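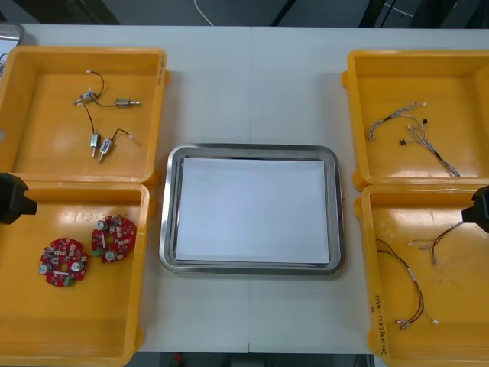

Malachy Gallagher wants to know what makes a pinball flipper flip, and whether there's a tiny spring-loaded elbow in there. Great guess, Malachy, and I'm pinching the elbow idea for a drawing! But the muscle is usually a solenoid (say it SOLL-uh-noyd).

A solenoid is a coil of wire with a metal rod, called a plunger, that can slide in and out of the middle. Send electricity through the coil and it turns into a magnet. Whoosh, the plunger gets yanked in. Switch the electricity off and the magnetism goes away, so a spring can push the plunger back. I once clicked one 173 times in a row and my mum made me go outside.

You'll find solenoids in door locks, washing machines and the coin slots of vending machines. They can't do a thing without wires, though, and that's my favourite bit.
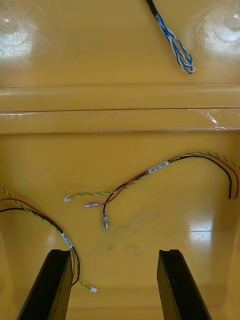 Wires get bundled into something called a harness, a bit like a plait in your hair. The plastic coats come in different colours so people can tell which wire goes where, and sometimes two wires are twisted around each other, which helps keep out electrical "noise" from next door. On the ends you might get a plug, or a little metal tip called a terminal.

Then there's the circuit board, which does the bossing. It decides when the electricity goes to the solenoid and for how long.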